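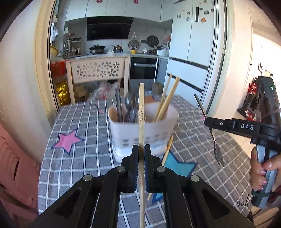 The utensil swap is coming back to Lesemell, and this year it gets a whole day instead of one rushed evening! Karagiannis Housewares confirmed it this week. The swap will run on Tuesday from 10 in the morning until closing, in the side room where they usually keep the canning jars, and you don't need to sign up for anything.

If you missed the last one, it works like this. You bring in the spoons, spatulas, ladles, chopsticks and whatever else is clogging up your kitchen, clean and dry please, and you put them on the long table. Then you take home what you can use. It doesn't have to be one for one. I went in last time with a bag of stuff I hadn't touched in years and came out with a single soup ladle, and I've used that ladle pretty much every day.

The shop kept a tally, and 3,219 pieces crossed the table in that one evening, which explains the line out the door and also why I never got near the whisks. Whatever was left over went across the street to the Mitik community kitchen. They set up a second cooking station with it and still had 1,275 pieces for the starter boxes they hand out to people moving into their first apartments. The boxes are going out again this fall, and the kitchen says it's short on big spoons and anything with a long handle. So if you have doubles, that's what to bring.

Knives are still a no. Same for can openers and anything with a plug. Bakeware was allowed last year and took over half the table, so it's been moved to a shelf by the register, and I'm told when the shelf is full it's full.

There's also going to be a sorting corner, and I'm happy about this one because I'm terrible at it. The idea is that you bring the holder or crock from your counter with everything still in it, tip the whole thing out on a table, and only put back what you really cook with. I tried it ahead of time so I could tell you how it goes. Even a small holder turns out a surprising heap. You get chopsticks lying every which way across the cloth, a black-handled spatula under the pile and a silver one on top of it, and a spoon off by itself on a star-shaped cutout, and you start wondering how it all fit in there. My advice is to do it somewhere with room to spread out.
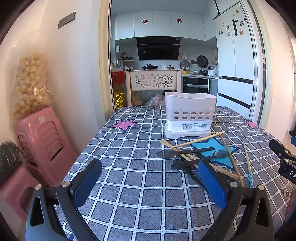 Chopsticks deserve their own mention, I think, and the shop agrees, so they get a separate tray this time. Last year they were mixed in with the wooden spoons and people spent ages digging for two that matched. That's an easy thing to run into at home too — there are four on the table beside the white holder, crisscrossed over each other, and the one on the right has a blue-and-white patterned end. Bring your singles as well as your pairs. Somebody else in town may well have the other half, and the community kitchen is glad to have odd ones for stirring batter and testing oil.

The other new thing is a discount on holders. Karagiannis is taking 50 percent off its Drernia line of countertop holders for the day, while they last, for anyone who puts at least 3 things on the swap table. I had a look at them on the shelf and they come in a couple of sizes. I'd measure under your cabinets before you go, especially if you own one of those very tall spatulas. I did not do this with my last one and now it lives on top of the fridge.

If you don't want to buy anything, the one you have is probably fine. A good wash, a dry corner of the counter, and a rule about where things go will get you most of the way. I like wood and metal kept apart, mostly so I can grab a spoon without pulling up a fistful of chopsticks with it.
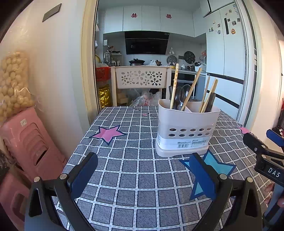

I also like a divider down the middle and some kind of drainage, so a spoon that goes back a little damp doesn't sit in a puddle. Holes in the front and a tray to catch the drips will do it. People at the shop told me they get asked about drips more than anything else, and they'll have a few holders out that you can take apart and look at, trays included.

Parking behind the shop is limited until the paving is done, so use the library lot and walk over. The side room door will be propped open and there's no step. Drop-offs for the Mitik kitchen can go straight in the bins by the window if you don't feel like browsing, and they'll stay out through the end of the week for anybody who can't make it Tuesday. I'll be over by the whisks.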